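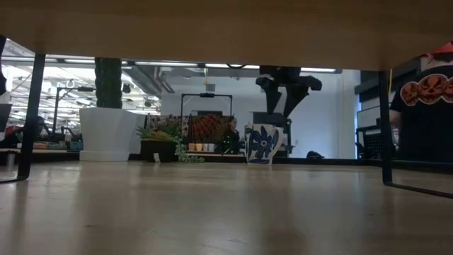 The flower mug under the big wooden top, with the planters behind.

Mugs, Plants and Other Matters Arising
Broten House Newsletter, April 2021

The Munell Street end of the ground floor has been rearranged again. Regular readers will remember that it was rearranged in the autumn, that everyone agreed it was much better, and that within a fortnight most of it had crept back to where it started. This time we have bought planters, and planters are heavy.

First, the mug. The large white one with the navy flower on it has been the subject of more messages to this newsletter than the lift, the bins and the door code put together. It came from a box of kitchen things left behind by the tenants before last, and it has never belonged to anyone, so naturally everyone has a claim. It holds a proper amount of tea. The handle fits a whole hand, which can't be said for the set we got with the kitchen refit, where you pinch the thing between finger and thumb like a duchess and then burn your knuckles on the side.

After the correspondence of last month, the position is as follows. The flower mug is a shared mug. It may be used by whoever gets to it first. It must be washed by that same person, on that same day, with washing-up liquid. Leaving it to soak is not washing it, and a mug that has soaked over a weekend has become a science project. It may be taken to a bench. It may not be taken home, to Trurneo's on the corner for a cheaper refill, or into the car park, where it spent one night in April of last year on top of the bike shelter and was, remarkably, still there in the morning.

We looked into buying another. The pattern seems to have been discontinued, and the closest thing we could find had a flower on it in a sort of aggressive pink. Two people said they would drink from it. They were not convincing.

The little cups on the low shelf, in yellow and beige and cream, are also for general use, in case you had taken them for an ornament. Several people had. They are the right size for strong coffee and the wrong size for everything else. If you fill one with tea you will be back in the kitchen before you've sat down, though some of you may see that as the attraction.

Now the plants. The tall white planter has the column-shaped one in it, dark green and heading for the ceiling with what looks like real ambition. It wants very little. A drink once a fortnight, less in winter, and please don't turn it, as it sulks. The black rectangular planter has the leafy one, with the fronds and the trailing bits, and this wants a good deal more. It was sold to us as "easy", a word we have since gone over quite carefully with the shop.

The planters cost 129 pounds for the pair, out of the furnishings money, and the soil came to another 30, which seemed a lot for soil. We have had one complaint about the expense and four about the trailing stems getting over the edge. They are meant to go over the edge. Please stop tucking them back in. Someone has been doing it so neatly that for a week we thought the plant was shrinking.

There is a small white label at the foot of the black planter. Do leave it there. The last set of labels wandered off one by one, and for most of the summer a perfectly healthy fern was being looked after as a cactus.

On watering: the can lives under the sink. Whoever waters should put a tick on the sheet by the kettle. We have had a look at the sheet for the past month and it suggests either that the leafy plant is being watered by three separate people on Mondays and then left to its thoughts, or that some of you simply enjoy ticking things. Both are possible. The saucer should be dry before you add more. If it isn't, put the can down and walk away.

The hanging behind the plants, the orange and dark red one in its black metal frame, has settled in well. Opinion is divided on whether the pattern is a web, a net or a map of somewhere with a great many roundabouts. We were asked whether it could be swapped for something "calmer", and were sent a link to a beige square costing 440 pounds. The orange stays.

A word about the tables. The pale wooden tops were oiled over the holiday and they look lovely when the lights are on them. They will go on looking lovely if cups go down on something. There are coasters. There are, in fact, far too many coasters, thanks to Milošević, the joinery firm upstairs, who cut them from offcuts and brought them down in a crate. They are in the second drawer, the third drawer, and the drawer we used to keep the batteries in. Anyone who wants a few for home is welcome to them. Anyone who wants 2,000 should speak to Milošević direct, as they have hinted there is more wood.

For rings that are already there: a damp cloth first, then a little of the oil from the cupboard, then leave it alone overnight. Please don't use the green scourer. We know it's quicker. The table nearest the kitchen knows it too, and will carry the patch for the rest of its life.

The black legs have feet that stick out further than you expect, and so far this spring they have caught two trouser hems, a rucksack strap and one dignified visitor from the council. Strips of bright tape have been suggested. So has looking down. We're trying looking down until the end of the month and will think about tape after that.

Still to do on this side of the building: a hook for the watering can, a proper home for the batteries, and a decision on the second lamp, which has been "about to be fixed" for so long that it now has coats on it. If one of the coats is yours, it's the navy one with the broken zip or the grey one with a sandwich in the pocket. The sandwich has been removed.

Items for the next issue should go in the tray by the front door, not in the tray next to it, which is for the gas people.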